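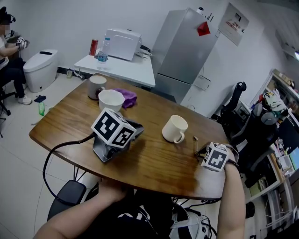 Alton Hardwax Oil, Satin

Code 632
Sizes: 250 ml, 1 litre, 2.5 litres
Made by Barasa Finishes, Droltport

Alton is a clear oil and wax finish for indoor wooden furniture. It is mostly bought for dining tables, desks and worktops, and can also be used on shelves, stair treads and chair seats. It soaks into the surface and leaves a low sheen. The wood darkens slightly, much as it does when you wipe it with a damp cloth. If you want to keep a very pale timber pale, order Alton Raw (code 634).

Coverage
One litre covers 24 square metres in a single coat on smooth hardwood. Softwood and old, dry boards take more. Two coats are enough for most furniture. Give worktops near a sink a third.

Preparation
Old varnish must come off completely. Alton will not bond to it and will stay sticky. Sand with 80 grit, then 120, and finish at 150. Don't go finer than 180 or the oil can't get in. Vacuum the surface, then wipe it with a dry cloth. Bare wood that has been waxed before needs cleaning with white spirit and a night to dry.

Applying
Stir the tin well and don't shake it. Put on a thin coat with a flat brush or a lint-free cloth, working along the grain. After 15 minutes wipe away whatever is still sitting on the surface. Leave for 4 hours at room temperature before the second coat, longer in a cold workshop. Brushes clean up in white spirit.

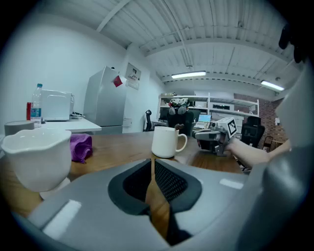

The table can be used lightly after 24 hours. Full hardness takes 14 days, and until then keep standing water off it and use mats under hot dishes. Once cured, the finish resists water, tea, coffee, wine and cooking oil if spills are wiped up the same day.

Care
Wipe with a well-wrung cloth and a little mild soap. Avoid scouring pads and anything containing bleach. Dull patches can be sanded by hand with 180 grit and given a fresh thin coat without stripping the rest.

Safety
Cloths soaked in oil can catch fire on their own. Lay them flat outdoors to dry or put them in a bucket of water before throwing them away. Keep the room aired while you work. Flash point 60°C.

Delivery
Sent from our Prirkach warehouse in two to three working days. Opened tins can't be returned. The 250 ml size is out of stock until October.

Related products
Alton Raw
Barasa Wood Soap
Flat oil brush, 50 mm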